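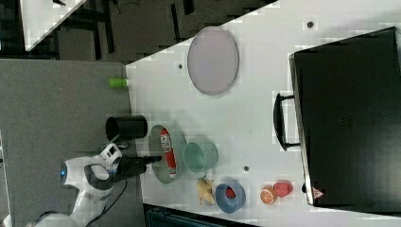
Support > Lesta Kitchen Kit > Grasp and Gripper > Ticket 1722

October
Opened by Guoqing Cao

This site uses cookies to keep you signed in. Accept / Manage settings

Subject: Arm stops with "object lost" while the object is still in the gripper

Hello,

We bought the Lesta kit for our workshop in Campos and we are in general satisfied with it. The assembly was clear and the play food is a good idea. But we have one problem which I could not solve with the manual, so I describe it here as exactly as I can.

When the arm picks a soft object and lifts it, the controller reports "object lost" and the task is aborted. The object is not lost. It stays between the fingers, the arm simply stands there with it and waits for a reset. The log shows this each time:

grasp: closed
grasp: contact ok
lift: start
grasp: OBJECT_LOST
task: aborted

With the hard objects I have never seen this message. With the cloth ones I see it very often, mostly in the first part of the lift.

What I have already tried:

- Restart of controller and arm, in the order from the manual.
- Calibration of the finger zero position, done again with open and with closed fingers.
- Another object position on the table. It makes no difference if the object is near the oven or near the plate.
- Lower lift speed. The error comes later but it still comes.

I also suspected the top camera, because during a fast movement the arm covers a part of the objects. My colleague Chandrasekhar Gowda thought the vision module loses the object at this moment and informs the gripper about it. 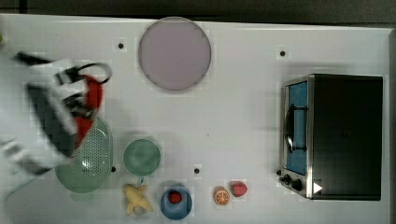 Top camera, arm moving over the colander.

Please tell me if this can be the reason. If yes, I can mount the camera in another angle, but I would prefer not to repeat the whole camera calibration.

Best regards,
Guoqing Cao

Reply from Noelia Nieto, Miklow Support

Hello Guoqing,

Thank you for the detailed report. The vision module can be excluded. It gives the target position before the grasp and after that it has no vote, so please leave the camera where it is.

OBJECT_LOST comes only from the gripper service. After contact, the service compares the finger opening with the value at the moment of contact. If the fingers close further than the tolerance, it decides that the object has slipped out. A soft object gives way under the fingers and the service can read this as a loss.

Could you send me:

1. the object you use most for this test
2. the value of settle_time in gripper.conf
3. the gripper service version

Regards,
Noelia

Reply from Guoqing Cao

Hello Noelia,

Thank you, this is already a relief, the camera calibration cost me a full morning.

1. The ketchup bottle, the one of red felt with the Heinz label. For this object the error is the worst. I attach the log of one complete run, from the approach until the abort. In this run we hold the bottle with the bottom side up, near the neck.

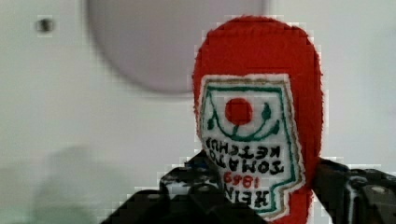

I tried also to grasp higher on the body, where it is wider, and there the message comes even earlier. This would agree with your explanation, as there is more stuffing to press together.

2. settle_time is 400. I did not change it, so I assume it is the value from delivery. The unit is not written in the file, I suppose milliseconds.

3. Gripper service version 3.

One more observation, maybe useful: if I close the fingers by hand from the panel, wait a little and then start the lift, there is no error. Iñaki Bustamante found this by accident when he was interrupted by a phone call.

Guoqing

Reply from Noelia Nieto, Miklow Support

Hello Guoqing,

Please say thank you to Iñaki, his phone call explains it. The unit is milliseconds, and 400 is too short for a stuffed object. The service saves the contact value while the cloth is still giving way, and afterwards every small change looks like a slip.

Please do the following:

Step 1. Stop the task and put the arm in the rest position. Open gripper.conf and set settle_time to 2000. Save the file.

Step 2. In the same file, change object_class from rigid to soft. This makes the tolerance wider. Do not change grip_force, a higher force will make the problem worse.

Step 3. Restart only the gripper service. The arm can stay switched on. Then pick up the bottle and lift it slowly, and keep the emergency stop within reach during the first attempts.
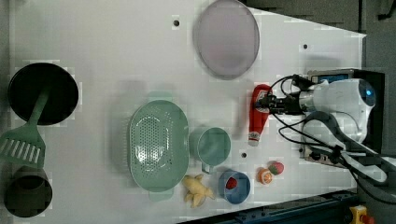 Step 4. If the lift finishes without the message, run the normal task at normal speed and send me the new log.

Regards,
Noelia

Reply from Guoqing Cao

Hello Noelia,

All steps are done. The bottle was lifted, carried over the table and put down again, and there was no abort. Montserrat Rivas repeated the same task after lunch with the same result. Log is attached.

Two small remarks for the manual. The Dostine chapter speaks about object_class, but it does not say that settle_time must be changed together with it. And the unit should be written in the file.

With the longer time each grasp is of course slower, also for the hard objects. Is it possible to have a separate settle_time for each class?

Guoqing

Reply from Noelia Nieto, Miklow Support

Not in version 3. I have forwarded it as a feature request, together with your remarks for the manual. Until then you can keep two copies of gripper.conf and restart the service when you change between them.

I leave the ticket open until you confirm that this is fine for you.

Reply from Guoqing Cao

It is fine. You can close it, thank you.

Status: Closed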